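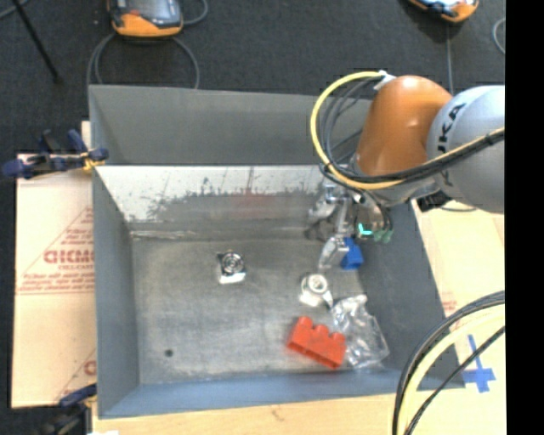 内側に擦り傷の残る灰色の金属製容器

家庭の鍋・やかん、常設の回収所に持ち込み可能に 樫浜市

2025/9/21

樫浜市は、家庭で不要になった鍋ややかんなどの金属製品を受け付ける常設の回収所を、来月から市内13か所に設ける。これまでは月1回の「燃えないごみ」の日に集積所へ出すか、東部の清掃センターに直接持ち込むしかなかった。市は回収所の設置によって、埋め立て処分に回る金属を減らしたい考えだ。

回収所が置かれるのは、市役所本庁舎と各支所、地区センター、市民体育館、それに協力を申し出たスーパーの駐車場など。いずれも施設の開いている時間帯に利用できる。スーパーの駐車場に置く分は、開店から閉店の1時間前までとする。利用は無料で、事前の申し込みは必要ない。市内に住んでいることを確認できるものの提示も、当面は求めない。

対象は、鍋、フライパン、やかん、ボウル、ざる、バット、包丁を除く台所用の金物、物干し用の金具、金属製のハンガーなど14品目。材質は鉄、ステンレス、アルミ、銅のいずれでもよく、種類ごとに分ける必要はない。取っ手やつまみにプラスチックや木が使われていても、本体の大部分が金属であればそのまま出せる。ガラスのふたは取り外し、従来どおり燃えないごみに出す。土鍋とほうろう以外の陶器は対象外となる。ほうろうの鍋は受け付ける。

油汚れは新聞紙や古布で拭き取ってから持ち込む。焦げ付きは残っていて構わない。袋や箱に入れたまま投入すると、中身の確認に時間がかかるため、袋から出して入れるよう呼びかけている。

一方、電池を使うもの、電源コードの付いたもの、スプレー缶、カセットボンベ、ライターは入れられない。電池の入ったキッチンタイマーやはかりを金属製品と一緒に出す人が多く、市環境課は「電池が混ざると保管中や運搬中の火災につながるおそれがある。小型家電は別の回収箱を使ってほしい」としている。小型家電の回収箱は本庁舎と各支所の1階にあり、今回の回収所とは置き場所が異なる。

市は8月、北部の二つの地区で試験的な回収を実施した。期間中に利用したのは193世帯。受付でアンケートに答えた人からは、引っ越しや親の家の片付けで出た鍋をまとめて処分できた、という声が目立った。月1回の収集日に出しそびれて、物置にためていたという人も多かった。「車がないので、歩いて行ける場所に欲しい」「入れ口が高く、重い鍋を持ち上げるのが大変だった」といった要望も寄せられた。

これを受けて市は、来月から使う容器の投入口を試験時より低くし、重いものは施設の職員に声をかければ代わりに入れてもらえるようにした。設置場所についても、当初の案にあった郊外の資材置き場を外し、バス停に近い地区センターを加えた。

試験回収では、対象外のものも一定程度混じった。多かったのはガラスのふた、電気ポットの本体、傘で、いずれも職員が取り除いた。傘は骨が金属だが、布やビニールを外す手間がかかるため、今回の対象には含めなかった。市環境課によると、傘を加えてほしいという意見は受付でも複数あり、来年度以降に扱いを検討する。

集めた金属の運搬と選別は、市内の資源回収会社クリスターが受託した。各回収所を週に1度巡回し、容器がいっぱいになった場合は臨時に引き取る。持ち帰ったものは同社の作業場で鉄、ステンレス、アルミ、銅などに分け、素材ごとに市外の製錬会社などへ売却する。売却で得た収入は市の歳入に入り、回収所の運営費に充てられる。金属の相場によって収入は変わるため、市は今年度の見込み額を公表していない。

クリスターで選別を担当するシバム・ウパダヤさんによると、家庭から出る鍋は見た目だけでは材質が分かりにくい。アルミのように見えても、IH調理器に対応するため底に別の金属を貼り合わせたものが増えているという。「磁石が底にだけ付くものは別に分けます。取っ手のねじが固まって外れないことも多いですが、家で無理に外さなくて大丈夫です」と話す。けがを防ぐため、刃の付いたスライサーやおろし器は対象から外してほしいと市に要望し、品目の一覧から除かれた。

刃物類はこれまでと同じく、厚紙などで包んで「キケン」と書き、燃えないごみの日に出す。

回収所の開設に合わせ、市は古い鍋の修理を後押しする制度も始める。取っ手の交換や銅鍋のすずの引き直しなどを市内の登録店に頼んだ場合、費用の半額、最大2,000円を補助する。申請は1世帯につき年度内に1回で、修理を終えた後に領収書の写しを添えて環境課か各支所の窓口に出す。郵送でも受け付ける。予算の上限に達した時点で締め切る。

登録店は現在、駅前通りの金物店フロレルと、港町の調理器具店プラカチの2店。フロレルでは取っ手とつまみの交換を中心に扱い、古い型で部品がない場合は寸法の近い汎用品を取り付ける。プラカチは銅鍋やステンレス鍋の磨き直しも受ける。どちらも持ち込んでから見積もりを出し、金額を聞いて修理をやめることもできる。圧力鍋のパッキンや弁の交換は、安全上の理由からメーカーへの依頼を案内しており、補助の対象にはならない。市は登録店を引き続き募っている。

樫浜市では、燃えないごみとして集めたもののうち、鉄とアルミの一部は清掃センターの破砕設備で取り出している。ただ、ガラスや陶器と一緒に砕くため、細かい金属は分けきれず、残りは市外の処分場に埋め立てている。処分場との契約は数年先に更新の時期を迎え、受け入れ量の縮小を求められる可能性があることから、市は昨年度からごみの減量策を見直していた。

月1回の燃えないごみの収集は今後も続ける。回収所まで行くのが難しい人は、金属製品をこれまでどおり集積所に出せる。自転車や金属製の棚など一辺が50センチを超えるものは回収所では受け付けず、粗大ごみとして申し込む必要がある。飲食店など事業所から出る鍋や食缶も対象外で、産業廃棄物として処理する。

回収所の場所と利用時間、対象品目をまとめたちらしは、来月上旬までに全戸へ配る。英語、中国語、ベトナム語、ネパール語の版も用意し、各支所の窓口に置くほか、市のホームページにも載せる。問い合わせは市環境課の資源循環係へ。受け付けは平日の午前8時半から午後5時まで。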